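Nachsendeauftrag und Nebenkosten: Wer zahlt für den leeren Monat?

Forum > Wohnen und Miete > Auszug

Vinzenz Kaufmann
geschrieben im Juli 2020

Guten Tag an alle,

ich wohne seit drei Jahren zur Miete in Skamberg und ziehe Ende des Monats aus. Meine neue Wohnung ist in Nillden, der Vertrag dort läuft schon. Die Kündigung hier habe ich rechtzeitig geschickt, aber die Hausverwaltung (Flemar) schreibt mir jetzt, dass das Mietverhältnis erst Ende August endet. Ich muss also für beide Wohnungen bezahlen. Das habe ich akzeptiert, der Fehler war meiner, ich habe die Frist falsch gerechnet.

Meine Frage ist eine andere. Im August wird niemand in der alten Wohnung sein. Kein Wasser, keine Heizung, kein Müll. Trotzdem soll ich die volle Vorauszahlung für die Nebenkosten überweisen. Kann ich sie kürzen? Und wenn nicht, bekomme ich das Geld mit der Abrechnung zurück? In meinem Vertrag steht nur, dass die Abrechnung einmal im Jahr kommt.

Dazu noch etwas zur Post: Ich habe einen Nachsendeauftrag gestellt, aber die Verwaltung möchte meine neue Adresse nicht am Telefon aufnehmen. Muss ich sie schriftlich mitteilen? Entschuldigen Sie bitte mein Deutsch, ich lerne noch die Wörter für solche Sachen.

Danke im Voraus
Vinzenz

Orla Mac Suibhne

Hallo Vinzenz,

ich komme auch nicht aus Deutschland und habe vor zwei Jahren fast das Gleiche erlebt, darum schreibe ich Ihnen gern, was ich gelernt habe. Ich bin keine Juristin, bitte lassen Sie es beim Mieterverein prüfen, wenn es um viel Geld geht.

Die Vorauszahlung dürfen Sie nicht einfach selbst kürzen. Sie ist ein Teil der Miete, und sie ist fällig, solange der Vertrag läuft, auch wenn die Wohnung leer ist. Wenn Sie weniger überweisen, entsteht ein Rückstand, und der Vermieter kann ihn später von der Kaution nehmen. Bei mir ging es um 300 Euro, und der Streit darüber hat länger gedauert als der ganze Umzug.

Was Sie zurückbekommen, hängt davon ab, wie jede Position verteilt wird. Manche Kosten gehen nach Verbrauch, zum Beispiel die Heizung zu einem großen Teil und das Wasser, wenn es eigene Zähler gibt. Andere Kosten gehen nach Fläche oder nach Personen: Versicherung, Grundsteuer, Treppenreinigung, Licht im Hausflur. Diese zahlen Sie für den August genau so wie für jeden anderen Monat. Sparen können Sie also nur bei den Positionen mit Zähler. 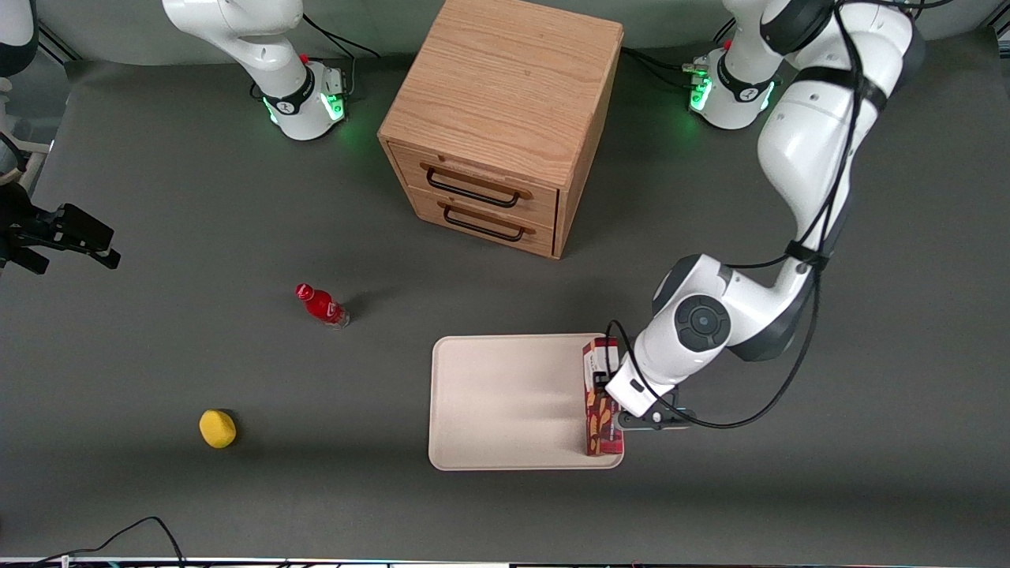 Wichtig ist deshalb, dass Sie die Zählerstände am Tag der Übergabe ablesen und aufschreiben, mit Zählernummer. Bei mir stand der Stromzähler auf 3.029, und im Protokoll hatte der Herr von der Verwaltung zuerst eine andere Zahl eingetragen. Ich habe es zum Glück vor der Unterschrift gesehen. Machen Sie auch ein Foto von jedem Zähler.

Die Abrechnung muss spätestens zwölf Monate nach dem Ende des Abrechnungszeitraums bei Ihnen sein. Nicht nach Ihrem Auszug, das habe ich damals verwechselt. Wenn der Zeitraum das Kalenderjahr ist, kann sie also bis Ende Dezember des nächsten Jahres kommen. Am Schluss habe ich 322 Euro zurückbekommen, aber ich hatte auch einen sehr milden Winter.

Zur Adresse: Schicken Sie sie bitte schriftlich, am besten als Brief, und behalten Sie eine Kopie. Der Nachsendeauftrag hat ein Ende, und die Abrechnung kommt vielleicht erst danach. Schreiben Sie die neue Adresse außerdem in das Übergabeprotokoll.

Eine Idee noch: Fragen Sie Flemar, ob Sie einen Nachmieter vorschlagen dürfen, der schon im August einzieht. Einen Anspruch darauf haben Sie normalerweise nicht, aber fragen kostet nichts.

Mit freundlichen Grüßen
Orla

Barros

kürzen geht nicht, steht oben ja schon. bei uns im haus hat es einer gemacht und gleich eine mahnung gekriegt. strom nicht vergessen, den musst du beim anbieter selber abmelden, das macht die verwaltung nicht für dich

Vinzenz Kaufmann

Vielen Dank an beide. An den Strom hatte ich wirklich nicht gedacht. Den Brief mit der Adresse schicke ich morgen, und wegen dem Nachmieter frage ich auch. Eine Kollegin sucht gerade etwas in Skamberg.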